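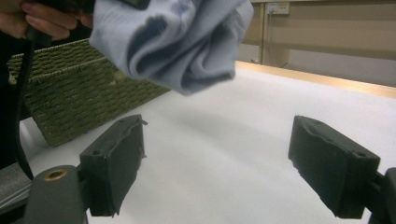 Page last changed: 12/12/21

Sorting out the cloths

I have been meaning to write up the cloth business since July, when I emptied the kitchen drawer onto the floor and found that it would not all go back in. A couple of people asked in the comments under the larder post what I did in the end, so this is what I did.

The drawer was the one to the left of the cooker. It had tea towels in it, and dishcloths, and dusters, and the kind of cloth that starts life as something else and gets demoted. There was a pillowcase in there. There was half a pillowcase in there as well, and I have never found out where the other half went. When I had everything out and sorted into heaps it came to nearly 40 pieces, for a household that washes up once a day and dusts when visitors are coming.

I had always blamed the drawer. It is shallow and it sticks, and anything folded thicker than a paperback catches on the rail above and gets dragged out at the back. I have fished cloths out from behind that unit with a coat hanger more times than I care to remember. But a bigger drawer would only have held more cloths, and I would have been in the same place a year later with a heavier drawer.

So the first job was getting rid of things. I went through the heaps at the table, holding each one up and shaking it out. Holding them up matters. A cloth lying in a pile looks perfectly all right, and then you lift it and the light comes through the middle. Anything that thin went into the rag bag for the shed. Anything with a scorch mark went the same way, apart from one souvenir tea towel from Flaltley with a map of the footpaths on it. It has a brown corner from the grill and I kept it anyway. We still use it to settle arguments about where the stile is.

The light blue ones I kept. They are the softest of the lot and they go over anything I leave to rise or cool. They crease as soon as you look at them, and I used to iron them, which I can now say was a waste of an evening. I fold them straight after they come off the airer and the creases are nobody's business but mine.

The baskets

What replaced the drawer is baskets. I tried a cardboard box first, to see whether I would use it, and I did, so I went to Trusa in town and looked at what they had. Trusa is one of those shops that sells a bit of everything and moves it all about every month so that you have to walk past the candles. I bought two baskets, a plain one and an olive-green woven one with a knobbly, braided sort of surface. The green was reduced and I was not sure about it in the shop. On the white table it looks well, and I have come round to it enough that I would have the other in green too if they still stocked it.

The plain one is for clean cloths and lives on the shelf by the back door. The green one is for the ones that need sorting, and it moves about. It goes upstairs with me, collects whatever is on the bathroom rail and the landing, comes back down and ends up on the table. Then I stand there and go through it with the radio on. It is a small job and I have got to like it.

I did think about lining them. The weave catches on terry cloth if you pull something out in a hurry, and one of the dusters has a long loop in it now from exactly that. I bought a remnant for the purpose from Haddad, the fabric stall in the covered market, and it has been in my sewing pile ever since. If I do get round to it I will put up the measurements. For now I just lift things out instead of tugging them.

Washing

Someone asked about this in particular. I wash the kitchen cloths on their own at 40 with a 1000 spin. My mother boiled hers in a pan on the stove and would have had something to say about that, but I would not want to go back to the smell. Dusters go in separately, because they shed. I leave out the fabric softener for anything that has to dry a plate. It took me years to work out why my tea towels pushed the water about without taking any of it up, and it was the softener.

They dry on the airer in the spare room at this time of year. In summer they go on the line, and the line is better. I peg them by a short edge with a bit of overlap so that one peg does for the end of one cloth and the start of the next. You need fewer pegs and they dry flatter.

Folding

I have tried standing them on end in a row, the way people do with T-shirts. It looks very smart for a day. Then someone takes one from the middle and the rest lie down like tired sheep. So I went back to what I did before: in half, in half again, then in thirds, and into the basket with the fold facing up. The thirds are what make them fit the width of the basket. If yours is a different width, fold one cloth to match it first and copy that for the others.

The trick I would pass on is to shake each one out properly before folding. Pick it up by one corner, give it a good snap, find the next corner along and go from there. If you start folding from a crumpled bunch you fold the crumples in as well, and it comes out fat in the middle. I do this over the table so that the loose bit has somewhere to land.

The large cloths are the awkward ones. I have a tablecloth in a pattern called Nudamska, all little grey leaves, which is too long for me to fold alone without the end trailing on the floor. I lay it along the table and walk the one end up to the other. It does not go in the basket at all. It hangs over the rail of the spare chair, which was meant to be temporary.

How it is going

Five months or so on, the system is holding up better than most of my systems. The drawer by the cooker now has the foil, the greaseproof paper and the freezer bags in it, and it still sticks, but nothing falls down the back. The clean basket gets low towards the end of the week and I notice in time to put a wash on. Before, I never noticed, as there was always some grim old thing at the bottom that would do.

What has not worked is the rag bag. I put it in the shed as planned and it has filled up, and I have used very little out of it. I took a few to clean the bike and one to stand a paint tin on. I may take the rest to the textile bank by the library car park. They took my old curtains last year, but I will need to look at the sign again to see whether they want things with holes in.

The other thing still to do is labels. I can tell at a glance which basket is which, but I live here. The last time we had people to stay, the plain basket filled up with used napkins, and one walking sock. I have some brown luggage tags left over from doing the jam and I will tie one on each handle, assuming I can find the string. It used to be in the cloth drawer.

Next post will probably be the cupboard under the stairs. I have looked in it and shut the door again for now.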